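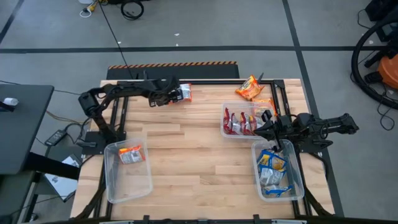
The Gonel two-arm cell sorting snack bags into clear bins.

Print | E-mail

Gonel is a bench cell for sorting small packaged goods. It comes with two black arms, a butcher-block top and a metal frame. Price on request from Trendosier.

The grippers have two fingers each and take crinkled bags as well as flat packets. 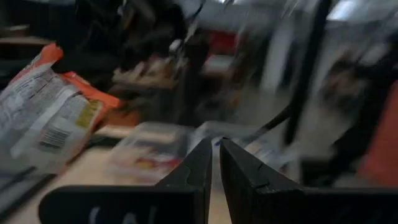 Deepika Bhat wrote in to say that setup took her team one Monday, and that she would order spare fingers with the cell. Spares ship in pairs for $69.

Bins are sold separately. Each arm can work its own bin, and the software holds up to 700 saved tasks.

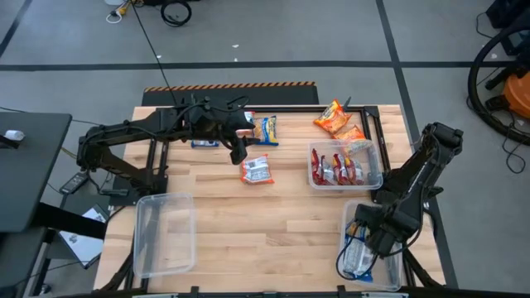

Training at our shop is included.

Last updated: September

Related items
Mendes bin set
Pleltis gripper fingers
Gonel spare cable kit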